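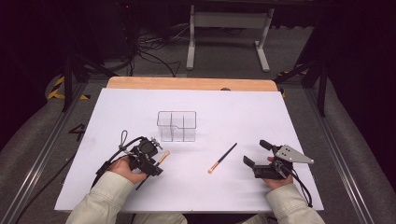

For most of my adult life my makeup brushes have lived in a mug. The mug came from a bakery in Fosambridge that has since closed, and it holds brushes the way a bucket holds mops. Every morning I pulled out three wrong ones before I got to the powder brush, and every morning I put them all back in the same mug and expected a different result.

In April I cracked and spent $4 on a clear plastic organizer at Praker, the discount place beside the tire shop. It had competition. Usinholm makes a rotating brush tower in walnut for $238, and I did stand in front of it long enough for the clerk to ask if I was all right. I was thinking about the mug.

So the afternoon went to brushes. I wiped everything off the table, made a pot of tea and tried to be ruthless. Anything shedding went in the garbage. So did the foam wedges, the colour of old grout, and a lip brush I have never once used on a lip. The eyeshadow brush from Chong's pharmacy stayed, out of loyalty.

Which end goes up is apparently a matter of some heat. I read 100 or so comments under a storage post before bed and came away knowing less, though I did learn a new word for eyebrow. I'm bristles up, always, handle down in the compartment. A big fluffy cream head squashed against the bottom of a plastic box is a sad thing to put on your face at seven in the morning.
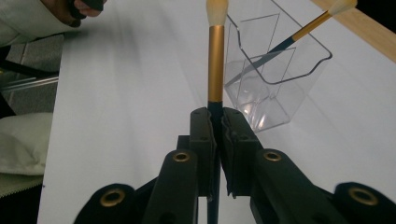
Dividers only do so much, I'm finding. The compartments are generous, so a skinny handle with no neighbours has nothing to hold it up and slumps over to the side. You get one brush tilted right across with its tip poking out past the rim, like somebody hailing a cab. A fuller compartment might help, but I've just thrown out half the contents. I've seen people fill theirs with glass beads, and I know exactly where those would end up with my cat.

The mug has pens in it now.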